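Getting Brown Marks off a White Marble-Pattern Tabletop

Surfaces and Furniture
Updated 10 Dec 2019

White tabletops with a marble pattern hide crumbs fairly well but show every coffee, tea and soy sauce mark. Most of these marks come off with a plain white foam cleaning block and a little water. The same block can dull a glossy finish if you lean on it, so start gently.

Find out what the top is made of before you do anything else. Real marble is cold to the touch and the veins usually carry on over the edge. A printed top often has a seam or a plain strip along the side. The steps below are for printed and laminated tops. On real marble, try a damp cloth and a cleaner made for stone, and leave the foam block in the drawer.

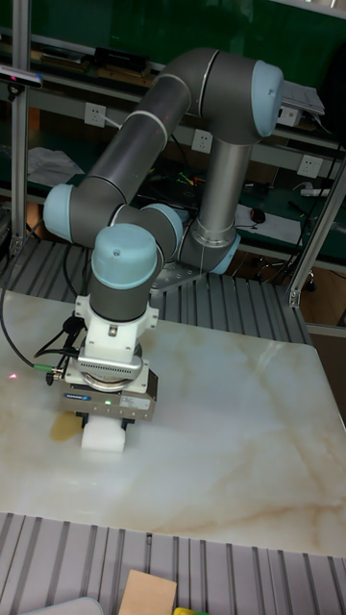

Vinegar and lemon juice should stay away from real stone too, even for a quick wipe. They etch the polish, and the pale ring they leave behind is harder to fix than the stain was.

What you need

White foam cleaning block
Bowl of lukewarm water
Dish soap
Two soft cloths, one of them dry

Steps

1. Clear the table and brush off any grit. Grit under a foam block scratches.

2. Wash the marked area with soapy water and dry it. Some marks are gone at this point.

3. Wet the block and squeeze it out flat between your palms. Don't wring it, or it will tear.

4. Test it on a corner at the back. Look at the spot from a low angle with a lamp on. If the shine has changed, stop.

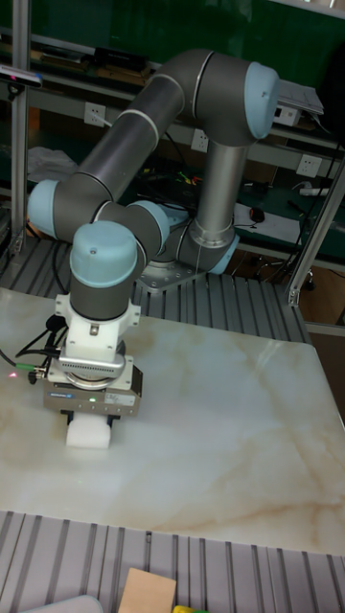
White foam block on a marble-patterned tabletop with faint tan veins.

5. Set the flat face of the block on the mark and rub back and forth with light pressure. Keep the strokes short. Rinse the block when it picks up color.

6. Wipe with a damp cloth and check. Repeat up to 3 times. After that you are wearing down the finish more than the stain.

7. Rinse with clean water and dry the whole top.
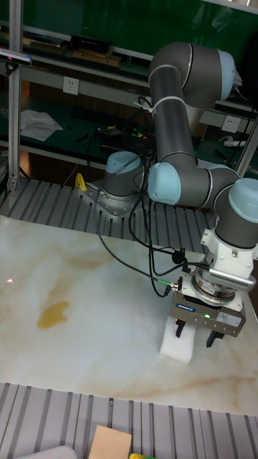 If the mark is still there

Mix baking soda and water into a paste as thick as toothpaste. Spread it over the mark, cover with plastic wrap and leave it for 13 minutes. Wipe it off without scrubbing. Old tea marks may need a second round the next day.

Skip steel wool, scouring powder and sandpaper. Even a fine 900 grit sheet will take the gloss off a printed top for good.

Yellow patches that don't change at all are often heat damage from a pan, and no cleaner will lift those.

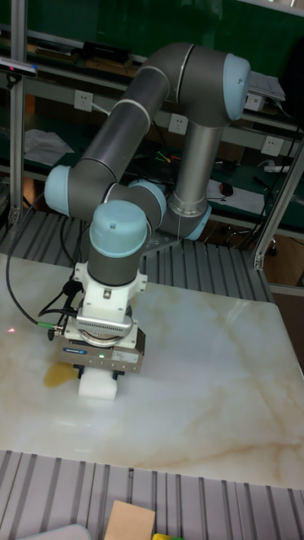 Foam block just above the tabletop, next to a flat tan-brown patch.

Looking after the block

Rinse it, press the water out and stand it on edge to dry. Cut large blocks in half with kitchen scissors and use one half at a time. Throw a piece away when it starts to crumble.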